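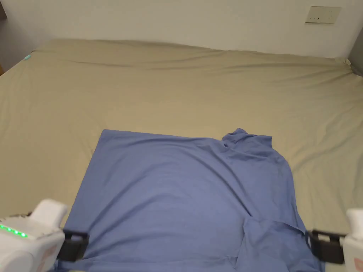 Badton College – Dept. of Sport & Leisure Management

Football Business, handout 4: relegation and the wage bill
Notes by Muchen Duan. Read before seminar, bring a calculator.

Starting point. Club drops a division. Income falls straight away, wages mostly don't. Contracts were signed two, three years back by people who assumed top-flight TV money. So the gap opens in the first summer and has to be closed by somebody.

Where the income goes:
TV money – biggest drop by far, usually
Gate receipts – smaller drop than you'd think in year one, fans renew before they've seen the new league. Year two is worse
Sponsors – check for relegation clauses. Shirt deals often have them, stadium deals less often
Prize money – nearly gone

Case we'll use all term: Petora Town. Relegated in May after 10 seasons up. Wages were 60 percent of turnover in the last top-flight year, which looks ok. Now cut turnover in half and leave wages alone. What's the ratio? Do it on paper, it comes out at 120. Club is paying out more to staff than it takes in, before a single bus or floodlight bill.

Three ways they tried to fix it
1. Wage-drop clauses. Only newer signings had them. Older players, the expensive ones, did not. Common problem, see last week.
2. Selling. Everyone knows you have to sell, so offers come in low. Striker went to Flarka Athletic for less than his book value – that's a loss on disposal, it goes in the accounts even though cash came in. Students mix this up every year. Cash and profit are differnt things.
3. Loans out. Gets part of the wage off the books. Read who pays what. Petora was still covering most of the goalkeeper's money while he played for somebody else.

Amortization, quick recap. Fee divided by contract years. New contract = spread what's left over the new length. Does NOT change cash. If a player is sold, take the remaining value off the fee, the rest is profit or loss.

Attendance. Away end for the Tuncer Rovers game sold 1,891. Reverse fixture the next season, one league down, against a village side: 157 away fans. Home crowd can hold up fine and matchday income still slides, away tickets, parking, food, all of it.

Parachute payments – skip for now, handout 6. Don't put them in your Petora forecast.

For seminar
Redo the wage ratio with turnover down 40 percent instead of half
Find one real club's accounts and locate the line for player disposals
Come with a view: sell early and cheap, or hold on untill January?

Spreadsheet is in the shared folder, tab 2. Tab 1 is last year's, ignore it.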